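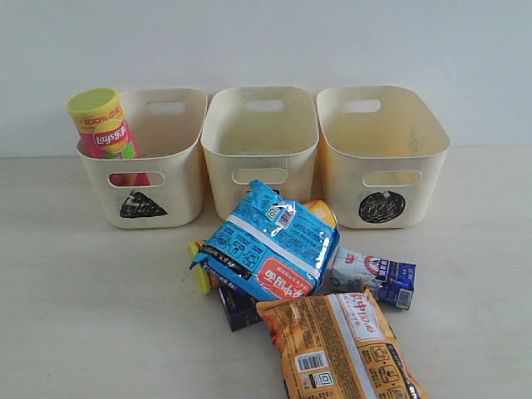

How should snack stock be split between the bins on the sorting table?
By package form, with one bin per form and a marker symbol on the front of the bin. Rigid canisters go to the triangle.

September, 8 a.m. Bench notes, sorting table.

Went over the bin layout with Estrella before the Misow delivery. The old system was sorting by flavor, which failed whenever a label was only in Chinese and the person unpacking could not read it. Form is quicker to judge. A canister is a canister.

Current rules:
Triangle – canisters with a plastic lid, stood upright, toward a back corner.
Circle – flat bags and anything that crushes. Nothing stacked on top.
Instant noodle packages – their own bin, on edge, seam down.

Symbols are drawn by hand with the black marker, filled in solid, under the front handle slot. Outline only was too faint from the door. Draw on a clean, dry wall and leave it alone for a few minutes before handling. Facundo wiped one with the Koson cleaner last month and took most of the ink off, so plain water on the fronts from now on. Scuffs on the inside walls can stay.

Bin notes. The oval slots are convenient for carrying but small packets work their way out of them if the bin is filled past slot height. Fill line is therefore the bottom edge of the slot. Canisters exempt. Tubs with the flared rim do not nest well when warm from the dishwasher – let them cool first.

Load check on the Urrutia scale: 2000 g per bin, contents only. Above that the rim flexes when lifted by one slot. Lift with both hands in any case.

Spacing: keep the row parallel to the wall, handle slots front and back. Packages waiting to be sorted stay on the table in front of the row. Leaning them on a bin is fine for a short while but hides the symbol, so clear those first.

Open items:
Hitesix quote for lids, 2 sizes, not received.
Estrella to type up the rules for the door.
Facundo wants a square for glass jars. No jars in this delivery, deferred.
Marker is nearly out, order the same tip width.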